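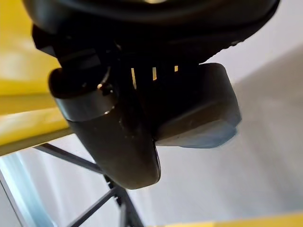
My hands stopped hurting in the first month and my eyes started, Zakhar Symonenko told me, and if you ask me which one I'd take back I still couldn't say.

I've put his remark at the front of this section because it reset my plan for the whole Osgate part of the study. I had gone in with a stack of questions about lifting, reaching and sore wrists (the things the company wanted to hear about) and I came out with notebooks full of looking. People on the line used to pick parts. Now a good share of the shift goes into watching the arms pick parts, and a lot of that watching happens on a screen next to the cell, through the little camera on the wrist.

Figure 2. Wrist camera view at a work cell, with the gripper fingers in front of a yellow surface and black rods lower left.

Look at how much of Figure 2 is gripper! The dark housing takes up the whole top, one long finger comes down through the middle with its silvery collar, and the blocky one sticks out to the right. What's left over for the actual workplace is a blurry yellow surface, some thin rods and a pale wall. When I first sat down at the screen I kept trying to see around the fingers, moving my head sideways like you do behind a tall person at the movies, and the operator next to me laughed and said everybody does that for a week.

After that week, I was told, you begin reading the fingers themselves. I coded 441 remarks from the interviews and the shift notes, and 158 of them were about what the gripper looks like. Operators talked about pale marks on the dark surface, about a shine on the collar that seemed different from yesterday's, about slivers of light between the parts of the linkage. I had no code for any of this in my first draft of the scheme. I ended up calling it "reading the hand," which is what two of the people on the late shift called it, and I kept their wording in the tables too.

Does reading the hand count as a skill? I think it does, and this is where I part ways a little with the Tosano study, which put screen work like this under "monitoring" and left it there. Monitoring sounds like sitting. The operators I spent time with got up constantly. They'd see something on the screen they didn't like, walk over, crouch, look at the same finger from the other side, come back and say nothing, or come back and write a note. The notes go into a binder that came over from the old packing line and still has Bidetti on the spine. I was allowed to copy out 626 entries from it. Most are a few words long. "Left one again" was my favorite, and it shows up a lot.

Pay is the part I find harder to write about. The job grade at Osgate is tied to parts handled, and an operator at a cell handles very few parts, so on paper the work got simpler when the arms arrived. Supervisors I talked to were uneasy about this and said so pretty freely. One of them had asked for a new grade with "visual judgment" in the wording and got the request back with that phrase crossed out. I don't know who crossed it out and I couldn't find anyone who would tell me.

Then there's the talking, or the lack of it. On the old line people stood close enough to chat while their hands were busy. The cells are spread out, and you can't chat and read a screen at the same time (I tried, and missed a dropped part completely). Symonenko brought this up before I asked. He said he knew more about the left finger by December than he knew about the new hire in the next cell. The Cordero site dealt with this by putting two screens side by side between neighboring cells, and people there did talk more during my visits, though the Cordero parts are bigger and the pace is slower, so I wouldn't lean on the comparison very hard.

Eye strain I can only report as told to me. I did no vision testing. What I can say is that people described it in the same breath as the relief in their hands, almost every time, and that my original questionnaire had a page and a half on hands and one line on eyes. I rewrote it before going back for the second round, and the answers from that round are the ones I use in the next section.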